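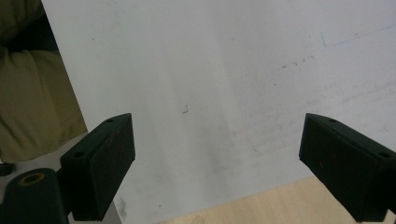 White panel, lightly scuffed

Getting scuffs off a white panel?

Posted by Nelum, 27/02/2022

I have a white matte panel I use as a craft table top. It has gray marks I can't wipe off with dish soap. I don't want shiny spots. What works?

Stistell

Try baking soda and a little water on a soft cloth. Rub lightly, then rinse. Skip the melamine sponge – it will polish a matte finish.

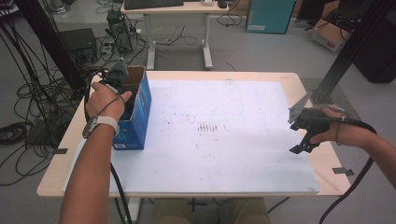 If the marks stay, leave the paste on for 7 minutes and go again. Test a corner first. Mine took two rounds.

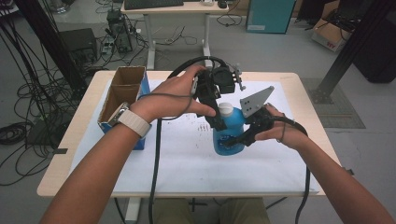 Bukhari

Rubbing alcohol. Worked for me on shoe marks, not on pencil. Open a window.

Vusell

Same as above, but use a pencil eraser for the pencil. Deep scratches won't come out with any of this.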